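The toy library at Willbridge opens at 9 and by ten past there's a queue of prams out to the bike rack. Wednesday is the busy one. I'd asked for half an hour with the woman who runs the outdoor shelves, got it in bits, between returns, most of it standing up.

She's been there 22 years. Doesn't want her name in, "put the coordinator, everyone calls me that anyway, or they call me the shovel lady." So, the coordinator.

Shovels first, then. The outdoor shelves are sand toys, water toys, digging gear, a few balls. Sand toys go out more than anything else in the building. "Puzzles get borrowed once and come back in a week. A digging set, I've got families who'd keep it all summer if I let them. I do let them, mostly. Don't tell the others."

Why not just buy one, I ask. They're cheap enough.

"That's the trouble with them. The cheap ones snap where the handle goes into the scoop. First good dig in wet sand, gone. Then it's in the bin and there's a kid crying in the car park." She picks one out of the returns tub and bends it to show me. It creaks. She puts it on a different pile.

What she looks for is pretty simple. A straight handle long enough that a three year old can stand up and dig. A closed grip at the top, the D kind, so two hands fit or one hand and a mitten. A scoop that comes to a bit of a point. "Flat ended ones are for the beach. Our sandpit is basically clay by June. You need a point to get in."

Colour matters too, more than I'd have guessed. Yellow handles get found again. Green ones she won't buy at all, they go missing in the grass and the mower gets them. "We lost three to the mower in one spring. Council blokes were very nice about it."

A phone rings, she goes. Back in five minutes with a tea, not for me.

The present lot came from two places. Triltard did the buckets and sieves, a bulk order, 50 sets, and she has no complaints except the stickers, which don't come off. The shovels she gets in ones and twos from Fernandes, the hardware shop on the corner, where they keep a box behind the counter for her. "I go in and dig at their potting mix. They let me. If it bends I put it back."

Cleaning. She lights up a bit here. Everything that comes back gets tipped out, brushed dry, then into the laundry trough with dish soap. Dry brush first or you block the drain, she says this twice. Then upside down on the rack out the back in the sun, an hour, more in winter. Scoops get a wipe with a soft cloth so they don't go dull. "People say what's the point, it's going straight back in the dirt. But you hand a kid a shiny one and they carry it differently. They walk to the sandpit holding it out in front."

And the wooden blocks? There's a basin of them next to the shovels and I hadn't worked out why.

"Oh, the blocks live outside now. That wasn't my idea, that was the kids." Started with one boy who'd bury them and dig them up again, all morning, same few blocks. Treasure. Then everyone was at it. The blocks are plain wood, no paint, offcuts sanded down by a retired bloke in Clundevier who drops off a bag when he's got one. Almost 50 in the last bag. They go rough after a while from the damp and she doesn't mind, as long as there's no splinters. She runs her thumb over every one. Any that catch go in her own wood heater at home.

"You can get a whole game out of a shovel and one block. Push it along. Scoop it up, drop it, scoop it up. The little ones can't do it for ages, it just slides off. Then one day they get it to stay on and look at you like they've invented something."

I ask if there's a trick to it. There is a bit. Put the tip of the scoop down first, low, nearly flat, and slide it under. Kids want to chop at it from above. On a table it's harder than in sand because nothing holds the block still, so she starts them in the sand and moves them to the table when its raining.

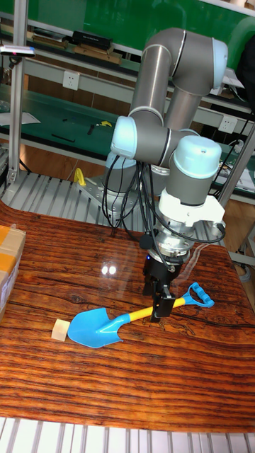
Borrowing: outdoor and sand toys

Sand toys are a two week loan, four weeks over the summer holidays. One digging set per child, and a set is a shovel, a bucket, a sieve and a bag of blocks if you ask. There are 23 sets on the shelf when everything's in, which she says is never.

Missing blocks don't get charged. Missing shovels do, but only a couple of dollars, and she'll forget about it if you bring back somebody else's you found at the park. This has happened more then once.

Broken things, bring them back anyway. She wants to see where it went. "If it's the handle I know it's the make. If it's the grip, somebody's dad stood on it."

What does she want next? Smaller wheelbarrows. A second trough. A tap that doesn't need pliers. She'd also like the sand topped up before April but has been saying that since last April.

The tea's gone cold by now and there are two prams and a trike at the desk. One of the returns has a shovel in it, handle sticking out of a nappy bag, still caked. She's already got the brush in her hand.

"Dry first," she tells the mum. "Then water."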